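**Members' Forum › Television & Screen › Reality and Competition Series**

# Thread: Reunion special of "The Long Table at Arville" – editing of the Skulent departure

**prantl_viewer** (Moderator)

Members are asked to confine discussion of the reunion special to this thread. Duplicate threads opened overnight have been merged. The usual standards apply: remarks concerning contestants are to address their conduct on the program as broadcast, and speculation about their families or private addresses will be removed without notice.

For the benefit of members who have not yet viewed the special, the principal matter in dispute is the departure of the Skulent household from the series. The reunion presented it as a voluntary withdrawal. The regular season, in episode 5, presented it as the outcome of a vote.

**harbour_row**

I thank the moderator for consolidating the threads. I wish to record my objection to the manner in which the reunion was assembled. In the regular season, viewers were shown the ballot being read aloud in the dining hall. In the reunion, the host referred to the Skulent household as having "stepped back", and no participant corrected the statement. Either the vote was binding or it was not. A program that invites its audience to follow the rules of a contest has an obligation to apply them consistently.

I would further note that the household's final interview was reduced to almost nothing. It had been promoted for the whole of November as the centrepiece of the evening.

**tealeaf1785**

With respect to the previous member, I do not accept that there is an inconsistency. The rules read out in the first episode provided that a household receiving the lowest tally could elect to leave or to remain for a further challenge. The Skulent household elected to leave. The vote and the withdrawal both occurred, and the host's wording was accurate, if incomplete.

**harbour_row**

The provision cited by tealeaf1785 applied to the opening rounds only. It was expressly withdrawn when the remaining households moved to the Prantl residence. I have rewatched the relevant passage, and the host's announcement is unambiguous.

**tealeaf1785**

I have now reviewed the same passage. The announcement states that "the second-chance table is closed". In my reading, this refers to the return of previously eliminated households, and has no bearing on the election to leave. I acknowledge that the phrase is open to both interpretations. The producers would have been well advised to clarify it at the time.

**gumnut_gazette**

I should like to raise a separate concern, namely the sequence in which the reunion interviews were shown. The Todent sisters were seated on the left of the stage for the first segment and on the right for the second, and the colour of the host's scarf changed between the two. It is my view that the segments were recorded in the reverse order. If that is correct, the sisters' apology was delivered before the accusation to which it appeared to respond.

This would alter the meaning of the exchange considerably. On the broadcast version, the elder sister seems to concede that she had discussed the ballot beforehand. On the reversed version, she is apologising for her behaviour at the farewell dinner, which is a much less serious matter.

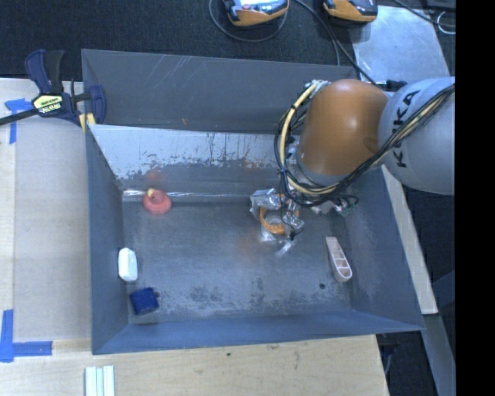
**Mistwood** replied that the scarf was not reliable evidence, as the host had changed it during the previous season's reunion as well, and on that occasion the order of segments had been confirmed by the studio audience. The seating, however, was harder to dismiss. Mistwood asked whether any member had attended the taping and was at liberty to comment.

**gumnut_gazette**

I am grateful for the correction regarding the scarf and withdraw that part of my argument. I maintain the remainder. The water glasses on the low table were also at different levels, being full in the segment broadcast second.

**northshore_kettle**

I attended the taping. Audience members were asked to sign an undertaking in respect of the outcome, which lapsed on broadcast, so I believe I may respond in general terms. There were 2 recording sessions, separated by a meal break. The Todent sisters appeared in both. I am unable to say with confidence which session supplied which segment, as several questions were put more than once.

I can confirm that the Skulent interview was considerably longer in the studio. It was civil throughout. I recall no remark in it that would have required removal on legal grounds, and I was disappointed to find so little of it retained.

**tealeaf1785**

That is most helpful. I would nonetheless caution members against drawing conclusions from length alone. The special was required to accommodate all remaining households, the prize announcement and the preview of the next series. Some contributions were bound to be shortened.

**harbour_row**

The preview occupied a greater share of the program than the Skulent household did. I do not consider that a defensible allocation of time, and I have written to the broadcaster accordingly. Should a reply be received, I will post its substance in this thread.

**prantl_viewer** (Moderator)

Two administrative notes. Post 3 on the second page has been removed, as it identified the workplace of a contestant's relative. The member concerned has been informed.

The poll on whether the vote in episode 5 should be regarded as binding will remain open until the extended edition is released to subscribers. Members who have already voted may amend their response once.

**gumnut_gazette**

Could the moderator advise whether the extended edition is expected to include the unaired farewell dinner? The program guide lists it under the Arville material, but the running time does not appear to allow for it.

**prantl_viewer** (Moderator)

The forum has received no information on that point. Members with access to the regional guide are invited to post the listing as printed.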